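Kusari Hand Gripper, Build Kit 2

Category: Grippers and end tools
Supplied as: kit, unassembled
Body: light grey, two-part shell
Fingers: two, parallel closing, black soft pads
Maker: Bindale

Overview

The Kusari is a hand-held two-finger gripper intended for assembly at home or in a shared workshop. The operator holds the body, closes the fingers with a trigger, and records the finger opening and the camera view together. The same finger set fits the matching arm flange, so a task worked out by hand can be run on an arm without changing the pads.

Kit 2 replaces the first kit. The trigger linkage has been shortened, the finger carriage runs on a wider rail, and the marker bracket is now a separate part that can be replaced without opening the shell. Shell files for the first kit do not fit.

What is in the kit

Body shell, left and right halves
Finger carriage with rail and end stops
Trigger, linkage and return spring
One pair of soft finger pads
Marker bracket with printed square marker
Camera plate and screws
Control board with cable set
Hex keys

The camera, memory card and battery are not included. The board accepts any supply within the range printed beside the power connector.

Assembly

Lay out the rail and carriage first. The carriage must slide from stop to stop under its own weight when the rail is held upright. If it sticks, loosen the four rail screws one half turn, move the carriage through its full travel several times, and tighten the screws in a cross pattern.

Fit the linkage with the trigger released. The mark on the link faces the operator. Close the shell only after the cable has been routed through the channel on the left half. A cable left outside the channel will be pinched by the trigger at full squeeze.

Pads press onto the finger posts and are held by one screw each. Do not use thread lock on the pad screws. It attacks the soft material.

Gripping work

The pads are shaped to give way around an edge before the full closing force is reached. Flat-sided household objects such as a telephone handset or a landline phone with a keypad can be held upright between them. Grip near the middle of the object where possible. Long objects held at one end will turn between the pads when the hand is moved quickly.
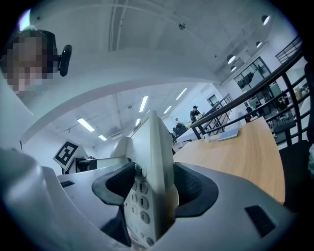
Peter Paulík reports that his pair began to slip on glossy plastic after a few weeks in the club workshop, and that wiping both faces with a damp cloth brought the hold back. He asks for a pad in a harder grade for work with metal parts, and would rather buy it singly than as a pair.

A harder grade is in preparation under the part name Lallano. It will use the same post and screw. Pads will continue to be sold in pairs, as the two faces are cast from one batch of material and should wear together.

Calibration

Run calibration after assembly and after every pad change. Open the fingers fully, start the routine, squeeze to full close, hold until the board light goes steady, and release. The board stores the raw encoder reading at both ends of travel. On a correctly built unit the difference between the two readings falls between 2,201 and 2,297 counts. A lower figure means that the carriage is meeting something before the stop, usually a shell screw that is too long. A higher figure means that an end stop is missing or loose.

Check that the marker sits square in its bracket and that all of it is visible to the camera. Replace a creased or scratched marker.

Service

Inspect the return spring and rail after 2,000 closing cycles. The cycle count is kept on the board and can be read over the cable. Clean the rail with a dry brush. Oil collects dust and is not needed.

Spares

Finger pads, pair
Return spring
Rail and carriage set
Marker bracket
Cable set

Ordering

Kits and spares are stocked by Kratochvíl. Orders placed before noon on Tuesday leave the same day; all other orders leave with the next Tuesday shipment. The next batch of complete kits is due in September. Shell files are sent with the order confirmation, for builders who prefer to print the body themselves.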